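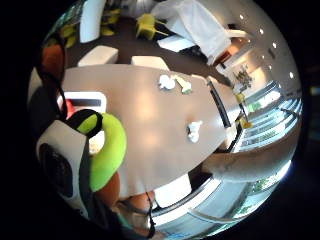 Little bits on the big table, Bralodby

Clearing the table at our place in Bralodby is my least favourite job, and I put it off whenever I can (it never helps). The table came from Wukonham about four years ago and I love how it catches the light.

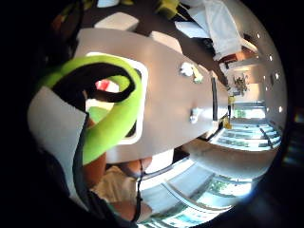
2 min read

Same table, and it looks much greyer in this one. The crumpled white thing and its yellowish neighbour are up near the middle, with the long dark one further right. I do like it by those windows! More from the Cuvville house in October, once I've sorted the shelves.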